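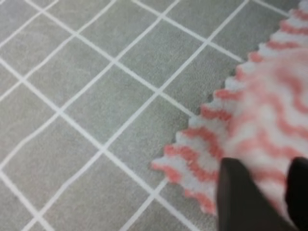
Pink-and-white striped cloth laid out on a gridded grey surface.

Folding a small cloth takes a few seconds and is rarely done the same way twice. For most households the difference is of no consequence. It matters a good deal where cloths are stacked by the hundred, and it begins to matter at home once the linen shelf is full and the pile leans.

The fault usually lies in the first step. A cloth that is put down skewed or still rippled will carry that error through every fold after it, and by the third fold a small misalignment at one corner has become a visible step in the edge. Vestham, which trains housekeeping staff for small hotels, gives more of its half-day course to laying out than to folding. Trainees spend 30 minutes on flattening and squaring before they are shown a fold at all.

A marked surface helps. Grids have long been used by dressmakers and quilters, and they suit laundry work for the same reason: a straight line next to an edge shows up drift that the eye would otherwise forgive. The lines need not run parallel to the table. It is enough that one edge of the cloth follows one set of lines, whatever angle they take. A matt surface with a little texture is preferable to a polished one, on which light cloths tend to slide when the opposite side is lifted.

Pattern is the next consideration. Straight stripes serve as a second ruler and make a crooked fold obvious. Wavy and zigzag stripes do not. Their line wanders by design, so the folder has to work from the edge of the cloth and ignore the pattern until the end. Rattanakul, a weaver of kitchen and bath cloths, leaves a plain margin outside the stripes on its wavy designs, and the margin is the part to align. 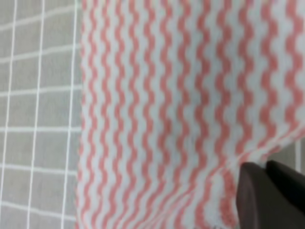 Wavy stripes drawn together at a raised fold, with the left edge lying flat against the grid.

Stripes of this kind do have one use. Where the fabric is under tension they bend and close up, and they point towards the place where it is being held. A ripple that would be hard to find in plain white shows at once as a kink in the colour. The remedy is to release the cloth, smooth from the centre outwards with a flat hand and check the margin again — pulling harder at the corner only moves the ripple elsewhere.

Thickness sets the number of folds. Clukau, whose shelving inserts are sold with a folding chart, allows three folds for thin cloths and 2 for anything with a raised or fuzzy face. Its standard compartment is 25 cm wide. Rastex makes a similar insert with a lower front lip, and recommends a stack of no more than 6 cloths in each section, folded edges facing out.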